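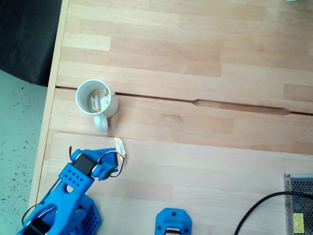

Surely a machine that can't clear a dinner table has no business calling itself a helper, a reader of the first version of this guide wrote to me, and he wanted to know why I'd bothered with a whole section on dropping little parts into a mug. Fair enough. My answer is that the mug is where the dinner table starts. If your arm can't put something small into something round, over and over, it certainly can't load cutlery into a drainer, and it won't be sorting screws in anybody's workshop either.

Section 4: Tidying small parts into a mug

I'm assuming you've finished Section 3, so the arm is fixed down, the Trukport controller is talking to it and Nomero opens without complaining. If it does complain, go back and redo the cable check (I skipped it twice myself, and regretted it twice).

4.1 Setting out the table

1. Switch the arm off at the supply before you move anything within its reach.

2. Put a plain mug where the gripper can get over the rim with room to spare. I keep mine on the far side of the parts, so the arm lifts and goes forward. Handle towards you or away from you, it doesn't matter much, but pick one and stick to it for the whole session.

3. Lay one part flat on the table, well clear of the mug. Small white connectors with metal ends are a good size. Coins are horrible, leave them for later!

4. Route the power cable away from the arm's swing and check that the motor wires have enough slack to follow the wrist.

Note: if your table has a join or a groove in it, keep the loose part off it. The jaws come down and catch the edge, and then you've got a stalled motor and a bad temper.

4.2 Teaching the move

5. Switch on and wait for the arm to go to its rest position.

6. In Nomero, choose New Task and set the speed to 51. The scale goes up to 128, and I'd stay well away from the top of it until you trust the thing.

7. Guide the arm through the pick, the lift and the drop. Open the jaws only when they're properly above the mug.

8. Turn the part to a new angle and do it again. Keep going until you're bored, then do a few more.

Caution: keep fingers and sleeves out of the jaws whenever the power is on. The motors are small but they do pinch.

4.3 So is it any use yet?

For one chore, laid out neatly, yes, I think so. I've logged almost 2,000 tries on my Iltura bench and the last 1,000 were much better than the first lot. Swap the mug for a bowl, though, and it's back to school. I wouldn't leave it alone with the washing-up.

If the arm keeps hitting the rim, see the Østergaard wrist adjustment in Section 6.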